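Do I really need a different cleaner for every surface?

17 Jun 2019

I have been trying to work out when we all agreed to own seven bottles of cleaning stuff. My mum had two. One was for the loo and the other was for everything else, and I don't remember anyone falling ill from the worktops.

What set me off was a leaflet from Hodel, who make a stone spray, a wood spray, a glass spray and now something called Rimumeo, which is meant to go on after the other three and "lock in the clean". I would love to know what that means. I wrote to ask in March and got a voucher back.

So I've been reading labels, which I can't recommend as a hobby. The stone spray and the glass spray have nearly the same list on the back, in nearly the same order. The price is different, of course. I paid 85p more for the one with a picture of a kitchen on it.
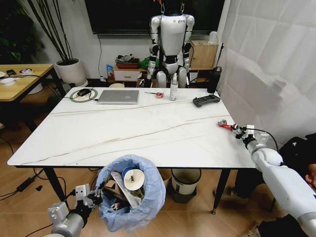 Marble is where the sprays get properly bossy. Every bottle warns you off vinegar and lemon, and fair enough, acid does mark the stuff. But from there they jump straight to telling you that only their own product will do, and I don't follow. A plain clear spray bottle with a white trigger, like the one at the back of that white table with the brown veins, costs very little and will hold warm water and a drop of washing-up liquid quite happily. I've yet to see a label explain what is wrong with that.

Someone is bound to mention Bortolotti, the posh one in the brown glass. I tried it for 30 days on one half of the worktop and used soapy water on the other. My half-and-half test wouldn't impress a scientist, but I couldn't tell the halves apart, and neither could my sister, who likes the smell and still buys it.

The Ilov wipes I'll leave for another post. I have a lot to say about the word "natural".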